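机器人也要守规矩

机器人力气大,动作快,又不怕累。可是它不会自己判断什么事危险,也不知道旁边站的是大人还是小朋友。所以在有机器人的地方,人们会先定好规矩,再开始干活。这些规矩有的写给机器人,有的写给人。

规矩从哪里来

如果每家工厂都自己想一套规矩,换一个地方工作的人就得从头学起,很容易弄错。于是,许多国家的工程师坐在一起,商量出大家都认可的做法,写成文件。这种文件叫作“标准”。

标准里会写:机器人要有急停按钮,按下去就要停;机器人的速度和力气要有限制;机器人周围哪些地方人可以进,哪些地方不能进。急停按钮一般是红色的,形状像一个大蘑菇,戴着手套也能一下子拍到。

标准也会修改。机器人变了,工作方式变了,旧的规定不够用,就要补上新的。

第一条:先想一想会出什么事

开工以前,要做一件叫“风险评估”的事。名字听起来很难,做起来就是一个一个地问问题:手会不会被夹住?东西会不会掉下来砸到脚?突然停电怎么办?

伊尔克尔登(Irkelden)工作室的瓦尔特劳德·施泰纳负责检查安全。她有一张检查表,上面有13个问题。每换一种新工作,她都要从第一个问题重新问起,哪怕昨天刚刚问过。只要有一个问题答不上来,当天就不开工。

第二条:教的时候,人的手放对地方

机器人不是生下来就会拿东西的。有一种教法,是人先用手拿着夹爪做动作,把动作记录下来,再让机器人照着学。夹爪就是机器人的“手指头”。

用手拿夹爪的时候,规矩有4条:

握住夹爪的机身,手指不伸进两片夹指中间。
袖子卷好,手链和手表先摘下来。
动作要稳,不甩,不抢。
夹爪上的电线要留出余量,不能绷紧,也不能缠在手腕上。

要拿的东西和装东西的盒子,都放在两只手够得到的地方。人如果要把身子探得很远,就容易碰倒东西,动作也会变形。动作变形了,机器人学到的就是变形的动作。

工作台面最好和盒子的颜色不一样,这样人看得清楚,摄像头也看得清楚。

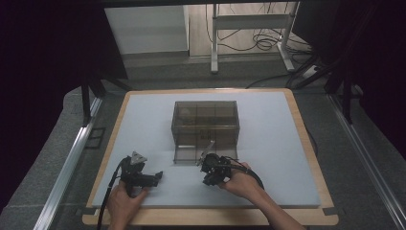
第三条:管好电线

电线是最容易被忘记的东西。人会被它绊倒,夹爪也会被它拉住。电线的外皮磨破了,还可能让人触电。

走路要经过的地方,电线应当收到一边,或者用线槽盖起来。每次开工前,要从插头看到另一头,看看有没有破皮和打结。插线板不能放在会洒水的地方,也不要在一个插线板上再接一个插线板。

第四条:机器人自己动的时候,人要退后

学完以后,轮到机器人自己试。这时人要退到线外面。在伊尔克尔登,地上贴着一圈黄色胶带,离机器人能够到的最远处还有80厘米。机器人没有停稳,谁也不能跨过去。

第一次试动作,要把速度调慢。苏迪尔·谢蒂是工作室的操作员,他总是先用很慢的速度跑40遍,没有问题才加快一点。有人问他能不能少跑几遍,他说不能,表上写的就是40遍。

还有一种机器人叫“协作机器人”,可以在人旁边工作。它们碰到东西会停下来,可这不等于怎么碰都行。如果它手里拿着尖的东西,照样会伤到人,所以也要做风险评估。

第五条:出了小问题也要记下来

杯子被碰倒了,夹爪夹歪了,电线被踩到了,这些事没有伤到人,可是都要写在本子上,写清楚时间、地点和当时在做什么。同样的事写了好几次,大家就知道该改哪里了。

写的人不会挨批评。如果写了就要挨批评,以后就没有人愿意写,小问题会一直留在那里。

小词典

夹爪:装在机器人手臂前端、用来夹东西的部分。
急停:遇到危险时,让机器马上停下来。
标准:大家商量好、写下来、一起遵守的做法。
风险评估:开工以前,先找出可能发生的危险,再想办法避开。

如果你去参观有机器人的地方

跟着带队的大人走,站在线外面。不要伸手去摸机器人,它停着的时候也不要摸,因为它可能只是在等下一个命令。看一看急停按钮在哪里,可以问问工作人员,但是没有危险的时候不要去按。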